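Gastura 400 storage bin with lid: six months in a shared workroom

The 400 in the name is the nominal depth in millimetres. I measured the inside at the base and got less than that, as the walls taper and the rim is included in the maker's figure. Anyone fitting these into a cupboard should work from the rim. Anyone working out what will lie flat inside should work from the base, and the product page gives no base dimension at all.

I bought four, part number 3147, from Zinar in December. Delivery was prompt. One lid arrived with a split corner and was replaced without argument. The bins nest well when empty, though after a few weeks stacked in a warm room two of them had to be prised apart with a ruler.

The plastic is stiff on the long sides and rather softer at the ends. With a full load of paper the base bows slightly and the bin rocks on a hard floor. Lifting by the rim is fine up to a moderate weight. Beyond that I would want proper hand grips, and the older Drideo bin had them. The Drideo also had a flat shoulder under the rim so that it could hang on runners. The Gastura has a rounded one and will slide off. 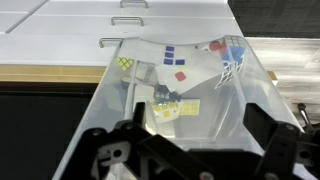
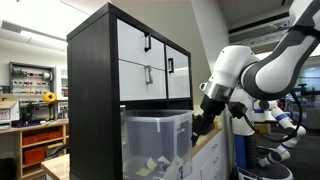

Labelling is the part of the job where most bins disappoint. Paper labels hold well on the smooth end walls of the Gastura and poorly on the sides, where the mould leaves a fine texture. Removal is clean if done within a month. Later than that, a film of glue remains and needs white spirit. A see-through bin kept in a dark cubby still wants a label on its front: scraps and white cards lying at the bottom can be seen through the plastic, but you can't tell from there which job they belong to. My own labels carry a number and a date, typed, in capitals.

The lid is the weak point. It clips at the two short ends only, and the long edges lift when the bin is carried. Heiðrún Thoroddsen, who has the bench next to mine, runs a strip of draught seal under the lip, and hers now shut properly. I have left mine as supplied for the purposes of this review. Dust gets in – not much, but enough to show on black card.

Cleaning is simple. Warm water and washing-up liquid, no scouring pad. Fine scratches appeared within the first week and have not become worse.

Against the Dvorak bin at a similar price, the Gastura is clearer and lighter, and the Dvorak has the better lid. For open use in a cupboard I would buy the Gastura again. For stacking or for moving between rooms, the Dvorak.

Spare lids are sold singly under part number 1916.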